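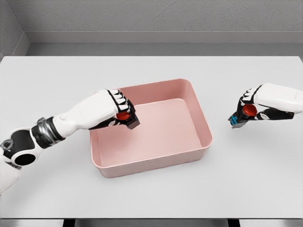

Carolina Correia wants to know if she can stop tidying the kitchen drawers yet and leave it to a machine. Not yet, she reckons, having priced up a Rovon at 640 a month to hire. Fair point Carolina.

Still. Tips for anyone tempted, or just sorting by hand like the rest of us.

Clear the table first. Machines like a bare top and so do I. One bin, middle of the table, nothing else out.

Plain plastic bin, one colour, low sides. Pink is fine. Patterned ones confuse the cameras, so the Rollitz leaflet says.

Putting small things in a bin – two hands do manage that now, slowly. Took the Rollitz demo 17 minutes for a drawer I do in 2. Socks, no. Bin bags, no. Anything wet, definately no.

Shop floor is further on. Avley have had arms packing small parts since September, but same parts, same bin, same spot all day. Kitchens arent like that.

Dont throw the drawer dividers out. Wipe the bin before you fill it, warm water and a drop of washing-up liquid, dry it properly.

Batteries kept apart from loose screws – whoever is doing the sorting.

More on floor mops Tuesday.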